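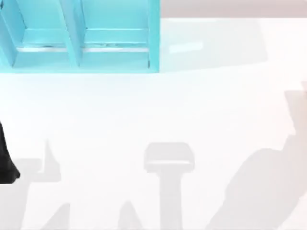

Week 4: Can it put the shopping away yet?

Stacking a shelf is the chore that robot firms like to promise first, and it is the one I would ask you to be most suspicious of. It sounds easy. A child can do it badly and an adult can do it while talking on the phone. Consider how much has been taken out of the problem before the arms begin: a plain white table, a pale blue unit with two open bays, nothing on the shelves, and a world drawn by a computer. No cereal box has split at the corner and no one has left a mug in the way. If a system does well under those terms I am pleased for its makers, but I would not yet let it near my kitchen.

What "done" means

Before reading any claim, write down what you would accept as the finished job. For shelf filling I suggest the item is upright, fully inside the bay, undamaged, and has not pushed its neighbour over. Many reports settle for "released above the shelf". Dwynwen Pugh's notes on the Teslow trials, which are in the reading pack, mark these separately and the scores drop sharply once you do.

A worked case

Sterkow reported 86 per cent success over 3477 attempts in simulation. That is a large number of attempts and I have no quarrel with the arithmetic. My quarrel is with what varied. The objects were all boxes, the shelf never moved, and a failed grasp could be tried again up to 30 times before it counted against the machine. Ask a shop manager whether she would keep on a night worker with that allowance.

Mohsin Bajwa objected to this last year, and his objection is fair: simulation is cheap, nothing gets broken, and you find the stupid mistakes early. Agreed. It is a good place to start and a poor place to stop. Friction, glare, soft packaging and a shelf that wobbles when touched are all things somebody has to choose to put in, and they are usually the things left out.

Shop floor against home

The shop floor is the better bet. Shelves are standard, stock is known, and the aisle can be closed. Eero Väisänen puts the useful date much sooner than I do - we will argue about it in the seminar. Homes are worse on every count, and I have seen no result that changes my mind.

For the seminar

Read the Lappalainen report, sections 2 and 3 only. Bring one claim from it that you believe and one that you don't, with the page marked. Sze-wing Tse will take the second group in the small room. Written answers to me by 13 April 2021, one side of paper, no diagrams.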